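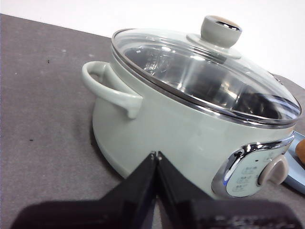 ## Kitchen arm build: progress to the end of December

Dear Otis Haverford,

It's been a cracking few months in the Tindodside workshop and I'm very glad to be writing this one. The arm is up, it moves where we tell it, and we've started on the part of the Park grant I was most looking forward to, which is lids.

### Where we've got to

- The arm is bolted to the bench and all 6 joints have been set up and checked.
- The two-fingered gripper is on, with the small camera mounted at the wrist so it looks down past the fingertips.
- We hold sessions in the evenings and have now saved 1108 practice runs, most of them someone guiding the arm by hand while it records.
- The wiring has been redone properly. The first go was a bird's nest and kept catching on the elbow.

### The pot

Our main test piece is the pale green electric cooking pot with the glass lid. I'm really pleased with it as a choice! The knob gets a bit wider towards the top, so the fingers have something to close under, and the side handle is a good thick loop for trying a different sort of grip. The dial on the front is next on the list after that.

Shiny things are our main headache. The glass and the chrome throw back all sorts of glints, and the software sometimes takes a bright patch for an edge. In our last proper test the arm lifted the lid and put it back in 6 tries out of 20. That may sound low, but at the Monport meeting we couldn't manage it once - so I'm counting it as a big step.

### Money

Spending is inside the budget. The motors came from Andesden and cost a little less than we'd put down, and I'd like to move the difference over to spare fingertips if you're happy with that. We go through them faster than I'd planned.

### Coming up

1. More lid runs under softer light, with a cloth screen round the bench.
2. Turning the dial one click at a time.
3. An open evening so people can have a go at guiding the arm themselves.

Could you let me know about the fingertip money before we place the next order?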